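February 2021

Notebook, bread bench. Entry by M. Escobar

Rolls, batch 7

Dough as batch 3, hydration unchanged, salt unchanged. Butter up to 29 g per 200 g flour. Fikri Khoo did the shaping, I did the bake. Arancibia flour is finished; this batch is the Isteo, which took the water more slowly and needed a second rest before it would stretch.

Proof

Left covered on the shelf by the window. Poke test came back slow on all of them. Shelf is colder than the Drusturville bench, so times from the old notebook do not carry over.

Bake

Middle rack, tray turned once. Egg wash thinned with milk, one coat. Second coat on batch 3 pooled in the creases and scorched, not repeated.

Crust check

Color is deep orange on the raised lobes and goes to cream in the creases and along the lower edge. Shine on the upper bumps is acceptable. Shape is irregular, wider than tall, lobes uneven. Crust gives slightly under pressure at the top, middle right. Want it a little firmer next time.

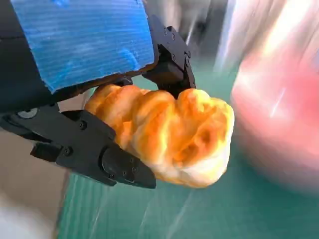 To do

Try a longer bake before changing the wash. Ask Fikri to pinch the ends tighter. Weigh the pieces before shaping, which we skipped. Order more Isteo from Brarum, same sack size. Crumb notes to follow on the next page once the rolls are cut.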